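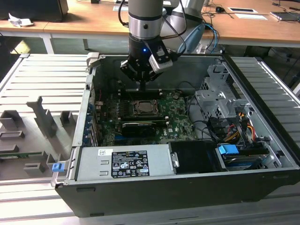 *An open desktop tower on the bench, with the arm over the processor.*

**Software engineer, robot control and perception (Darkilo project)**

We write software that lets robot arms take old desktop computers apart, and we're looking for one more person to write it with us! Drillside is a team of 13, and the group behind Darkilo is 4 of those: two on planning, one on perception, one on tooling. You'd be the fifth, sitting right between the camera data and the motion of the arm.

If you've ever lifted a processor out of its socket, you know how little room there is in there. Memory slots on one side, capacitors on the other, loose cables wherever the last person left them. Our planner has to find a way in, choose a grip and keep clear of everything it shouldn't touch. It's a lovely problem, and there's plenty of it left.
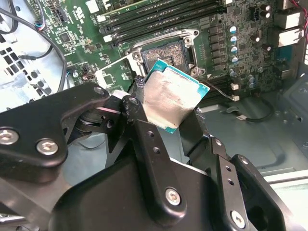
*Wrist view: processor in the gripper, socket behind it.*

What you'd be working on:

- Pose estimation for small shiny parts (heat spreaders with old paste on them are a favorite of ours)
- Grasp planning inside a cluttered case, including when to give up and try another angle
- Karras, our in-house motion library, written in C++ with Python bindings
- Laltodon, the replay tool we use to step through a run and compare what the cameras saw with what the planner believed

That last one needs love. It began as a weekend script and now everyone on the team has it open all day. It slows to a crawl past 1000 saved runs, and the timeline view has a bug we've all learned to click around. If you enjoy making tools nicer for the people next to you, we'll be very happy to see you.
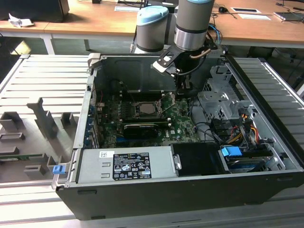
**Fotis Lazaridis**

I lead the Darkilo group, and I'll be the one reading your application. I care a lot more about how you think through a problem than about which robot you learned on. You should be at home in Python and able to read C++ without dread. Some background in either vision or motion planning would be great - you don't need both. We pair up often, and we review each other's code the same day.

You'll also spend real time at the bench. Expect a morning of writing code and an afternoon of finding out what it does with a Dell tower lying on its side,
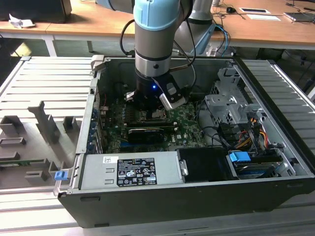
and then a good long argument over the logs, usually with coffee. I love that part of the job, and I hope you would too.

The position is full time, with 2 days a week from home if you like. We'd want you to start in May, but we can wait a little for the right person.

To apply, send a short letter and a link to some code you're fond of, through the jobs form on the Drillside site. Old code is fine, and so is unfinished code. Tell us what you'd change in it now. I'll write back to everyone, and the first chat is a relaxed video call with me and one other person from the group.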